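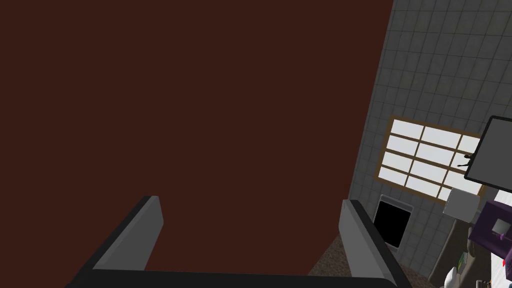
Two gray gripper fingers in front of a reddish-brown surface. Computer rendering.

Susteck Pevik Mesh Wi-Fi Kit: A Long-Term Review

I have been putting off replacing our old router for longer than I care to admit. It sat on top of the bookcase with its little green lights blinking away, and as long as it more or less worked I was happy to leave it there. Then we turned the back bedroom into an office, and the back bedroom happens to be on the far side of a brick chimney, and you can probably guess the rest. Video calls froze. Email took forever. I spent one whole Tuesday carrying my laptop up and down the hall like a person looking for lost keys.

So I went shopping, and after a lot of reading (too much, if you ask my family) I came home with the Pevik kit from Susteck. It cost me $145 at the Escobar store downtown, and I have been living with it for three months now, long enough to have opinions.

What you get

The box holds 2 identical white units, each the size of a fat paperback, along with their power bricks and a single network cable. One unit plugs into your modem and the other goes wherever you need the signal to reach. They talk to each other over the air, so there is no wire to run through the house, and that was the whole appeal for me because our walls are old plaster and I'm not drilling into them for anybody.

I do wish the power cords were longer. The outlet behind our modem is down low, and I ended up using an extension cord I had been saving for the Christmas lights. The bricks are also wide enough to cover the socket next to them, so bring a power strip if you're short on outlets like we are.

Setting it up

You do it all from an app on your phone. It asks you to make an account, which I grumbled about, and then it walks you through plugging in the first unit, waiting for the light to go solid, and naming your network. I kept our old network name and password, and I'd recommend that to anyone, since the printer and the thermostat and the TV all came back without my having to touch them. What a relief that was!

The second unit was fussier. My first spot for it was right beside my desk, and the app told me the link was weak. I moved it out into the hall, on the near side of the chimney, and it was much happier. It's easy to think the second box belongs in the dead spot, but it really wants to be partway there, where it can still hear the first one well.
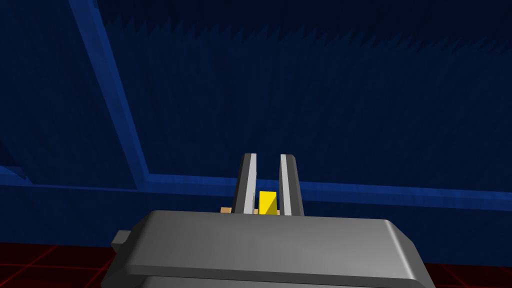 Once it settled down, the difference in the office was plain from the first morning. Calls hold steady. Big files go up while I make coffee and are done by the time I'm back. I can even sit out on the patio, which is nearly 100 feet from the modem, and read the news on my tablet, though I wouldn't try to watch a movie out there.

Phones move from one unit to the other as you walk around, and most of the time I don't notice it happening. My older laptop is the exception. It likes to hang on to the front-room unit long after it should have let go, and I have to turn its Wi-Fi off and on again to shake it loose. I gather this is common with older computers and I can't really hold it against the kit.

Things that bug me

The app is slow to open, and it nags. I have been offered the paid security plan more times than I can remember, and there doesn't seem to be a way to tell it no for good. The guest network, on the other hand, is easy to find and works nicely (we had a houseful in November and everyone got online before their coats were off).

The status light is bright, too. In the hall it hardly matters, but I wouldn't want it in a bedroom. There's a setting to dim it, buried under "Device" and then "More," and I found it by accident while hunting for something else.

Updates install overnight unless you tell them otherwise. One of them left the office unit offline until I unplugged it and plugged it back in. It has only happened the once.

Who should buy it

If you live in an apartment, save your money, one decent router will do you fine. If you have an older house with thick walls, or a room that just never gets a good signal, I think the Pevik is well worth a try. My neighbors over in the Flalludholm townhouses have three floors to cover and wanted a third unit, and Susteck does sell those separately, so you can start small and add on.

I'm keeping mine. The old router is in a box in the garage, in case the guest room ever needs a doorstop.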